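Codex Slipcase Edition: Wysocka, Books 1 to 6

Hardcover set, six volumes, printed slipcase
Publisher: Paltex
Story: Hashini Weerakoon
Art: Rafsan Wickramasinghe
Print run: 2000 sets
Availability: in stock, one set per customer

I've been pestering Paltex for a proper collected Wysocka ever since the single issues went out of print, and now I get to sell one, so forgive me if I go on a bit. I read the first issue standing up at the counter when I should have been pricing back stock, and I missed two phone calls doing it.

If you've never read it, Wysocka is a fantasy comic about a mapmaker who gets hired to draw a river that keeps moving. It starts out funny (the goat! you'll know when you get there) and by book three it's gotten pretty dark, and then book five goes somewhere I'm not going to spoil on a shop page. Hashini writes people bickering better than almost anyone in comics, and Rafsan draws weather like he has a grudge against it.

What you get

All six books in hardcover, sewn bindings, on a heavier matte paper than the old paperbacks. The colors were redone by Duangjai Yimyam and the night chapters finally look like night and not like mud. My old copy of book two was so dark I'd missed a whole character standing in a doorway!

Book six has the extras: the original pitch pages, a cover gallery, and a 15-page short called "Low Water" that was only ever sold at conventions. I'd never read it until this set came in. It's sweet and a little sad and it fixes a thing about the ferryman that always bugged me.

The slipcase is cloth-covered with the river map stamped on it. It's snug. The first time you pull book one out you'll want to tip the case forward and let it slide, and please don't hook a finger over the top of the spine.

About the movie

Yes, the Grevivex adaptation is still happening as far as I know. Gayan Bhuiyan is directing, Piyumi Dewan is doing the script, and the last I read they were planning to cover books one and two and leave the door open. I'm excited and nervous in equal amounts. There's no movie art anywhere on this set, no sticker, no "soon to be a major" anything, and I asked twice before I ordered.

Shipping and returns

Sets go out double boxed and take up to 5 business days to leave the shop. It's a heavy thing, so the shipping cost shows at checkout once you've put in your zip code. If a corner shows up dinged, send me a photo and keep the packaging, and I'll sort out a swap while I still have sets to swap with.
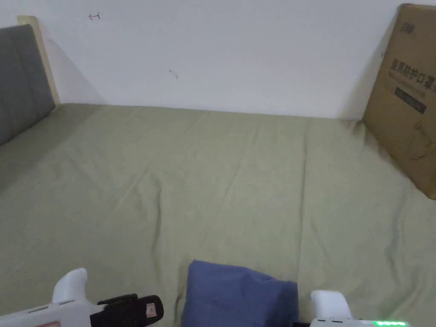
Can I buy just book six for the extras?

Paltex is only selling the books in this edition as a full set, so I can't split one up. They haven't announced a separate printing of "Low Water" either, but if they do I'll put it on the new arrivals page.

Signed bookplates

A small stack of sets came with a bookplate signed by Hashini and Rafsan. They're mixed in with the rest and I'm not holding any back, so please don't email asking for one. Same price either way.

Page updated 28 January 2022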